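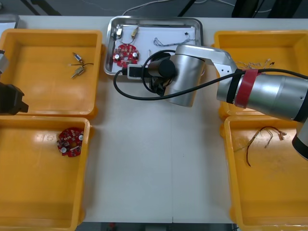 By the time Harish Pai got the second gripper bolted on, the coffee had gone cold twice and the building's heat had clicked off for the night, the way it always did in January, at some hour chosen by a person who had never worked late.

"Ready when you are," he told the arm on the right, which he talked to more than the other one. He knew it was silly. His mother talked to her tomato plants, and she got very good tomatoes.

The job was simple enough to say out loud. Westura wanted to know which gripper to buy, and they wanted to know by morning. There was the Dudek, which had been in the catalog since 2007 and looked it, and there was the Geratwood, which was new and cost nearly 400 dollars more than anybody had budgeted. The parts were the same for both: round red boards, little cylindrical components with their wires still on, and the loose wires that everyone at Jonetell called the spaghetti. Pick a part out of a bin, set it on the paper in the steel tray, let go. A child could do it. Harish had in fact once let his niece do it, and she had beaten both arms and asked for a snack.

He started with the boards, since boards were kind. They had edges. The Dudek closed on one, lifted it, and put it down on the paper with a small tap, and Harish wrote a check mark in his notebook and felt the warm, foolish pride of a parent at a school concert. Then the Geratwood did it too, a little slower and a good deal more softly, so he had to lean in to be sure it had let go at all.

The cylinders went worse. They rolled. The Dudek would come down over one like a man sitting on a hat, and away it would go across the plastic, dragging its wires behind it. He tried a lighter grip, and then a lighter one than that, and on the 27th try it came up cleanly and he said "There!" so loudly that he looked over his shoulder afterward, though there was only the dark hallway and the hum of the drinks machine.

After that there was nothing left but the spaghetti.

He had been putting it off all evening, if you want the truth, tidying the cables and sharpening a pencil he didn't need. He thought about old Mr. Pai, his grandfather, who had mended radios at a kitchen table and could lift one hair of wire out of a nest of them without looking, still telling his story. Harish had asked him once how he knew which one to pull. His grandfather had considered this for a good long while and said that you pull a little, and if it minds, you stop.

So he sat down at the keyboard and wrote that in, more or less. Close, lift a tiny bit, feel for the tug, and if it minds, open up and try somewhere else. It took him until ten past three. Then he pressed the key and put his hands in his lap.

The Geratwood went down into the wires. It closed, it rose the width of a fingernail, and it stopped. It opened. It moved over a little and closed again.

"Take your time," said Harish, and pulled his coat around his shoulders to wait.

Comments (3)

solderandtea: The man sitting on a hat! I have owned that gripper, or its cousin.

M. in Ohio: My grandfather fixed clocks and said almost the same thing about springs. Read this one aloud to my husband over breakfast.

pencilbox: But which one did they buy??

More short stories

The Night Bus to the Reservoir
Two Sugars for the Lighthouse
A Good Coat, Hardly Worn
What the Piano Tuner Heard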